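Feb 13, 2018
By Thắng Thân

I've been arguing with robot hands for most of February, and I'm here to tell you that a cookie is a meaner test than anything in the catalogs. A steel block doesn't care how you grab it. A cookie has a crumbly rim, no handle, and it lies so flat that your fingers want to hit the plate before they get a decent hold!

The matchup was simple enough. In one corner, the Dirkeck controller, which I've used for years and can set up half asleep. In the other, the newer one from Umura, with a settings menu that goes on forever (I got lost in it twice, and once I had to restart the whole thing to get out). Same two arms, same black hands, same job each time: cookie from one plate to another. We ran everything in simulation first, in a little kitchen world called Cù, so I could drop as many cookies as I liked and sweep up none of them.

I ran 109 tries in all. The first 10 I threw out, mostly for my own typing. What I noticed after that was how much the approach matters. Dirkeck likes to come straight down from above, and it's quick, but the hand hides the cookie from an overhead camera right when you'd most like to see it. Umura takes a slower path and lets you tilt the wrist as you go, so I spent a whole evening fiddling with angles and loved every minute. The left arm, by the way, has no part in this job. I parked it with the hand up, out of the way, and both controllers held it there without a complaint.

Camera choice turned out to be half the battle. I tried 2 views, a high one and one closer to the wrist, and I keep going back to the high one. You lose detail on the fingertips, sure, but you get both plates and the parked hand all at once.

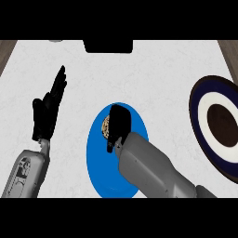

The right hand over the blue plate, then over at the navy-rimmed one:
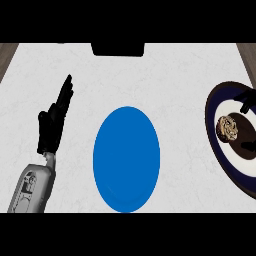

Brudadine wrote in after reading a draft of this to say that I'm being too kind to the slow path, and that on a real bench those extra seconds per pick add up fast. The message went on: "Try it with softer fingertips before you blame either controller. Half of what you're calling a bad approach is just hard plastic on a crumbly edge." Softer tips are next on my list, then, along with a thinner cookie.

Related
Two arms, one countertop: planning around a parked hand
Getting started with Cù
Wrist camera or overhead? Readers weigh in
Umura's menu, page by page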